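Trirnell Counter Set
Simulated two-arm sorting scenes for policy evaluation

Tandia / Research tools / Scene packages / Counter Set

Overview

The Trirnell Counter Set is a package of simulated kitchen-counter scenes for testing manipulation policies on two-arm robots. Each scene gives the robot a small number of everyday items and several places to put them, along with a written instruction. The package comes with the scenes, the scoring code, the baseline results and a set of demonstrations recorded by teleoperation in the simulator.

It was built to study one question: how much does a policy trained on one arrangement of a counter depend on that arrangement? A model can score well on a fixed layout by learning where the box is and ignoring what the instruction says about it. The Counter Set moves the containers, swaps the surfaces underneath them and keeps the instruction the same, then reports the change in success rate.

What is in the package

3,974 teleoperated demonstrations, both arms, with joint positions and gripper state
41 scene layouts, split into training and held-out groups
5 instruction families, covering single-item moves, two-item sorts and returns
Camera views from above the counter and from each wrist
Scoring scripts and a fixed list of random seeds

How the method works

Every layout is defined by a short text file that lists the containers, their position and rotation, the items, and the counter and floor materials. The evaluation tool loads a layout, runs the policy until it finishes or times out, and then changes one factor at a time. A rotation test turns a container in place. A swap test trades the positions of two containers. A surface test changes the counter or floor texture and leaves all objects where they were.

Because only one factor changes per run, a drop in score can be traced to that factor. Full evaluation uses 1,000 trials per policy. A short version is included for checking a model during training, and its results should not be compared with full-length scores.

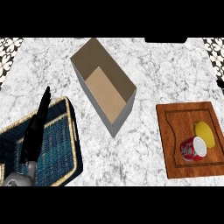
Trirnell Counter Set, marble counter layout with basket, cardboard box and cutting board. Items: lemon, soda can.

Scoring

A trial counts as a success when the named item is at rest inside the named container and the gripper has let go. Items that were not named in the instruction must stay within a set distance of where they started. Partial credit is logged separately for reaching, grasping and lifting, and it does not count toward the headline number.

Contact between the arms ends the trial. Contact between a gripper and the wall of a container does not, but the force is recorded. Users who care about gentle placement can set their own limit in the configuration file.

Baseline results

Two baselines ship with the package. The first is a behavior cloning model trained on the top view only. The second, Hsueh, uses the top view and both wrist views and was trained on the same demonstrations for the same number of steps.

On training layouts the two are close. On held-out layouts the top-view model loses most of its score in the swap test, and its failed trials show it moving toward the old container position in many cases. Hsueh also loses ground in the swap test, but less. Surface changes had a small effect on both models. Rotation mattered mainly for the box, where a turned wall changes the clearance available to the fingers.

Per-layout results are in the results folder as plain tables.

Known limits

Scenes are rigid-body only. Bags, cloth and liquids are not supported. Items that roll, such as cans, can behave differently when the physics step size is changed, so keep the default when reporting scores. We have not tested how well scores in the simulator predict scores on hardware, and the package should not be used to make that claim.

Requirements

Linux workstation with a supported graphics card
Python environment file included
A policy that accepts joint states and at least one camera view

Rendering can be turned off for models that use object poses only. This shortens a full evaluation considerably.

Licensing and delivery

The Counter Set is free for university and nonprofit research. Company licenses cover one site and include updates for the life of the version. Delivery is by download. A drive can be mailed on request from our Drerkdale office; orders received by noon on Thursday go out the same week.

Version notes

The March update corrected the friction value for cutting boards and added the force log. Scores from earlier versions are still valid for the swap and surface tests. Rotation scores should be run again.

Related items

Trirnell Drawer Set
Trirnell Shelf Set
Wrist view add-on for existing licenses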